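Capítulo 15
Sueño y envejecimiento: cambios fisiológicos y trastornos frecuentes

Kavitha Nambiar y Sunil Sheikh

15.1 Delimitación del tema

La arquitectura del sueño se modifica con la edad. Disminuye la proporción de sueño de ondas lentas, aumentan los despertares nocturnos y la fase circadiana tiende a adelantarse. Estos cambios no constituyen por sí mismos un trastorno.

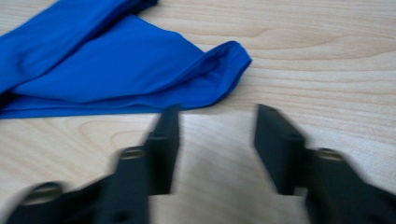 El diagnóstico de insomnio exige, además de la dificultad para iniciar o mantener el sueño, una repercusión diurna: fatiga, irritabilidad o déficit de atención. En el adulto mayor conviene descartar antes el dolor crónico, la nicturia, la depresión y los efectos de la medicación – en particular diuréticos y corticoides administrados por la tarde.

15.2 Evaluación inicial

La entrevista clínica se completa con un diario de sueño. La polisomnografía se reserva para la sospecha de apnea o de trastornos del movimiento.

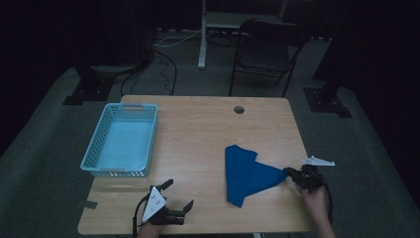
El uso prolongado de benzodiacepinas se asocia a caídas y deterioro cognitivo; su retirada debe ser gradual y supervisada. La terapia cognitivo-conductual es el tratamiento de primera línea y se expone en el capítulo 19.

Términos clave: latencia de sueño, eficiencia de sueño, avance de fase, nicturia.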